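Interrupted Stitches on Tissue and Practice Pad: Spacing, Knot Position and What the Thread Does Afterward

Project report, final version. Submitted 22nd July
Partner: Gunther Gerlach
Supervisor: Charalambos Sarantis

1. What we set out to do

Short cuts, closed with simple interrupted stitches. Look at what makes a closure sit flat and what makes it pucker or gape. Original plan from May was much bigger (running stitches, mattress stitches, two kinds of needle) and got cut down after the first meeting. Right decision, there was no way.

The questions left after cutting:

Does the place where the knot ends up matter for how the edges meet?
How far apart can the stitches go before the gap between them opens?
Does the Plostix pad behave anything like tissue, or are we fooling ourselves by practicing on it?

The third one was Gunther's and ended up the most useful. I did most of the writing and the knot sections, he did the pull tests and the spreadsheet work in Lemma. The spacing part is both of us.

2. Background, short

A simple interrupted stitch goes in one side of the cut, across underneath, out the other side, gets tied, gets trimmed. Each one stands on its own. If one fails the neighbors still hold, and you can take out a bad one without losing the rest. Slower than a running stitch and uses more thread, because every stitch has its own knot and its own two tails.

Textbook advice is that the bite should be the same on both sides and the same depth. Edges should touch, not squeeze. Too tight and the skin bunches up under the loop, and on a living patient you also cut down the blood supply. We can't measure that last part obviously. Too loose and the edges sit apart and the whole thing is pointless.

The knot is supposed to be pulled off to one side so it doesn't lie in the cut. I had read this and written it down and not really understood why until section 4.

3. Materials

Plostix practice pads, the soft version with the layered top. One new pad per session at first, then we started using both sides to save money.

Nidaton thread for all pad work and all pull tests. Same spool throughout, which we should of written down from the beginning and didn't until Charalambos asked.

Tissue specimens, kept moist. They dry out under a strong light faster than you expect, and the surface gets tacky, so thread starts to drag. Wet the surface again between stitches.

Ruler, marker for the pad (doesn't work on tissue), small scissors, gauze, the pull gauge, notebook. A second notebook after the first one got wet.

Cuts were horizontal as seen from the working side and short. Stitches placed across them from left to right. We kept this order the whole time so the notes would line up. Closing from the middle out is supposed to be better for long cuts, and we didn't try it.

4. Knot position

First thing that went wrong on the pads was that the knots wandered. You tie it, it looks fine, you tighten the last throw and it slides to wherever the pull is coming from. On the pad this hardly matters because the pad material grips. On tissue it matters alot.
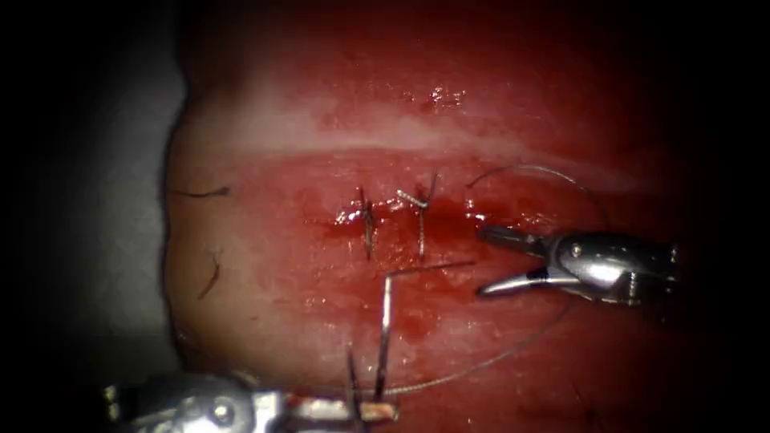

We started with a rule that every knot in a closure goes to the same side of the cut, and then failed to keep to it, and so did pretty much everything we looked at. Part of it is the direction of the last pull. Part of it is how slippery the surface is by then. The two finished stitches here are a fair case of it: the left one has its knot at the wound line, and the one next to it has the knot up near the top of the wound edge, with a short bent tail sticking out to the left. By our scoring the right one is the better knot and the left one loses a point. The loop on the left goes straight across though, so it keeps its point for direction. This is why we ended up scoring position and direction separately, in the first draft they were one score and it made no sense.

A knot in the line of the cut does two things on the pad. It props the edges apart a little right where it sits. And it hides the place you most want to see, so you can't tell if the edges under it meet or not. We had pad closures we scored as good that turned out to be open under the knot once it was lifted with a needle tip. After that we lifted every knot before scoring. The early pad scores were thrown out and redone.

Fix that worked best: lay the first throw down flat, stop, look where it is, move it to the side you want, and only then do the second one. Sounds obvious. We were doing all throws in one go and then trying to drag the finished knot over, which mostly tightens it where it is.

5. Tails

Short section. Tail length was going to be a variable and we dropped it, but some notes.

Cut too short and the knot can work loose when the tissue is handled. Cut too long and the tail from one stitch lies over the place where the next one goes. Then it gets caught in the next loop and you have to start over. Happened to both of us, to me more.

If the tails can be turned away from the open part of the cut, do that. With stitches going left to right this means tails to the left. Small thing but it saved more time than anything else we changed.

6. Spacing

On the pad we drew marks and followed them. Even spacing, easy. On tissue no marks, so spacing was by eye, checked afterward with the ruler.

What we found is that wide spacing looks fine for longer than it is fine. Pad edges are stiff and stay lined up between stitches even when the stitches are far apart. Tissue edges are not stiff, and they roll. So a gap that closed nicely on the pad will show a slit on tissue at the same distance. We moved to closer spacing for everything on tissue and stopped using the pad distances as a guide.

Also the open end of a partly closed cut is misleading. It changes shape with each stitch you put in. Early on we tried to plan all the stitch positions at the start and stick to it, and the last one always came out in the wrong place, too near the end or with a leftover bit. Now: place one, look again, decide the next. Slower, better.

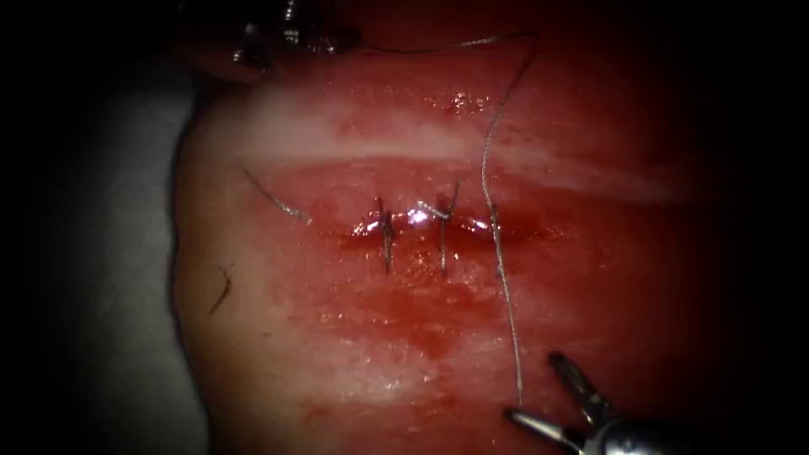
The rule we wrote in the notebook after the third session was that the next stitch goes where the edges first start to part, not at a fixed distance. It gives uneven spacing on the ruler and a flatter closure. Charalambos wanted both numbers reported anyway, so the tables in the appendix have measured distance and the flatness score side by side. The link between them is weak. I think this is a real result and not just bad measuring, but with the number of closures we have I can't prove it.

7. Thread handling

Not in the plan, added because it kept costing us time. A long working length is good for not having to reload, bad for everything else. It lies on the wet surface, sticks, picks up fluid, loops around whatever is near. A short length is tidy and then runs out in the middle of a knot.

What we settled on: pull through until the tail side is short, park the long side well away from the cut, and keep it on the same side every time. Check for a loop before every tightening. If there is a twist, take it out before the throw goes down, because afterward it is locked in.

On the pad none of this comes up. Thread just slides off the dry surface. Biggest difference between pad and tissue for a beginner, bigger than the stiffness in my opinion. Gunther disagrees, he says stiffness.

8. Pull tests

All done on pads with Nidaton. Gauge hooked under the loop, pulled straight up until the knot slipped or the pad tore. The gauge logs continuously so the file is long: 2,663 rows in total, of which 1,393 were usable. The rest is the gauge sitting on the bench switched on, plus one whole run where the hook was on the tail and not the loop. My mistake.

Cleaned in Lemma. The template for it came from the Sikness project last year, which did something similar with tape closures. We changed the column names and very little else.

Knots with 4 throws held in every run, the pad tore first. With fewer throws it was mixed and depended on who tied. Gunther's held more. We did not test on tissue, the loop just cuts through and you end up measuring tissue, not knot.

9. Pad versus tissue

Good on the pad: learning the motion, learning the throws, getting the bite the same on both sides, pull tests.

Bad on the pad: spacing, anything about wetness, edge rolling, knot drift, knowing when it is too tight. The pad doesn't bunch up until you really haul on it. Somebody who learns only on the pad will overtighten everything, I did.

If we did it again we would go to tissue earlier, maybe second session, and then back to the pad to fix specific things. We did weeks of pad first and then had to unlearn some of it.

10. Problems and limits

Scoring by the same two people who did the planning. Not blind. We tried swapping sheets for the last part and the scores moved a little, mostly down.

Flatness is judged by eye. A side-on view would have helped, we only thought of it near the end.

Specimens differ from each other. Some have a lot more give and we had no way to correct for it, only a note in the margin saying "soft" or "firm".

Early notes are thin. See above about the notebook.

Word limit is 3,000 so the session by session log is in the appendix and not here. Appendix A spacing and flatness, Appendix B knot position, Appendix C pull test file with the bad run left in and marked. The Appendix B column headed "side" means the side of the cut the knot ended up on, not the side it was tied from.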